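Choosing a Neutral Gray: speaker notes
Pramila Prajapati, Economou Paint & Trim
Evening talk for homeowners, 30 minutes plus questions

Slide 1. Title
Say hello, point out the sign-up sheet. Ask who has a gray wall at home they don't like. Wait for hands.

Slide 2. Why gray goes wrong
Almost every gray paint leans toward some other color. Usually blue, green, or purple. On a small chip you won't notice. On four walls you will.
Tell the hallway story: the Pevar job in March, two gallons of gray that everyone called lavender by dinner time.

Slide 3. Light
North rooms pull gray toward blue. West rooms warm it up late in the day. Bulbs matter too, so test with the ones you plan to keep.
Floors count. Red oak throws warm light on the lower part of a wall.

Slide 4. Testing
Paint a board, two coats. Move it around the room for a couple of days. Keep it away from the old color, or hang white paper behind it.
Pass around the 6 sample boards. Get them back before the break.

Slide 5. One gray, several leanings 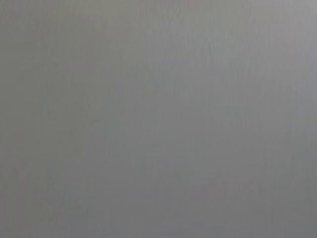 Slide 5: Gray with a faint blue cast in some areas, greenish brown in others. Palest near the top right corner.
Leave this up for a minute. Ask people to name the color before I say anything. Expect arguments.

Slide 6. Trim and ceiling
Pick the wall first, then the white. A creamy white next to a cool gray can look dirty. Skip the sheen question if we're past 7:30 and take it at the end.

Slide 7. Questions
Price list is on the back table. Boards can be borrowed until Friday.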